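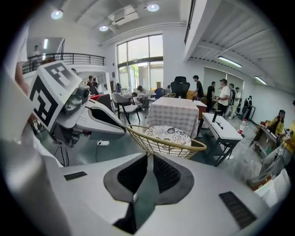
Saturday, workshop notebook

Starch tests, second round. Weighed out the new batch from Caltby this morning and mixed it at the same strength as the last lot. It thickened sooner than I expected, so I took the pot off early and let it sit with the lid on. Final weight with the pot was 1775 g. The pot alone is 293 g.

Swatches are cut from the old cotton sheet, all along the same grain, and numbered in pencil on the back. Set A got the Caltby starch, set B the Fivon. Both were made up to 1000 mL. Dried flat on the rack, ironed on the cotton setting, no steam. B scorched slightly in one corner – my fault, I stopped to answer the phone.

First impressions: A is stiffer and has a bit of a grey cast on white cloth. B feels softer and the fold line is less sharp. Neither flaked when I bent it over the ruler. Shinji Fujimoto thinks the cast will rinse out. I'm not convinced, and will wash one of each on its own to check.

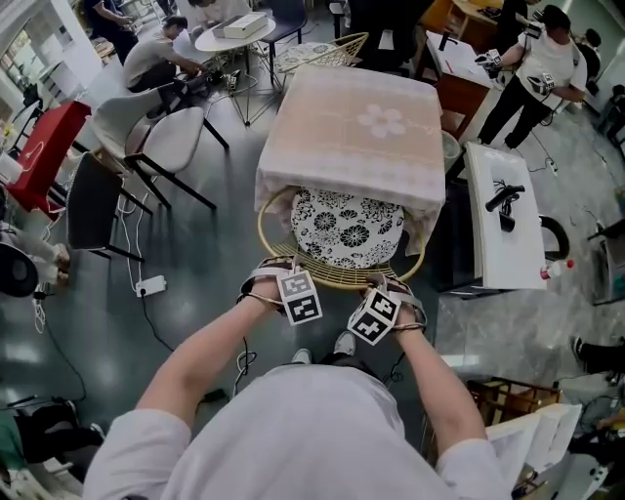
Lace edging is the part I still don't have a method for. Brushing the starch on fills the small holes, and dipping the whole cloth makes the middle too stiff to drape. What I'm after is a pink tablecloth with a white lace border that still hangs softly, like the one on the square table behind the rattan chair, where it comes down over the chair back. Next try is to dip the border only, at half strength, and roll it in a towel before pinning. Pins need to be the stainless ones. The others left rust marks on the Sekiguchi sample.

To do: order more Fivon, roughly 2 kg. Label the jars. Ask Aresent whether their cotton lace comes already sized, and if so, wash a length before testing. Rinse check on A and B when the tub is free.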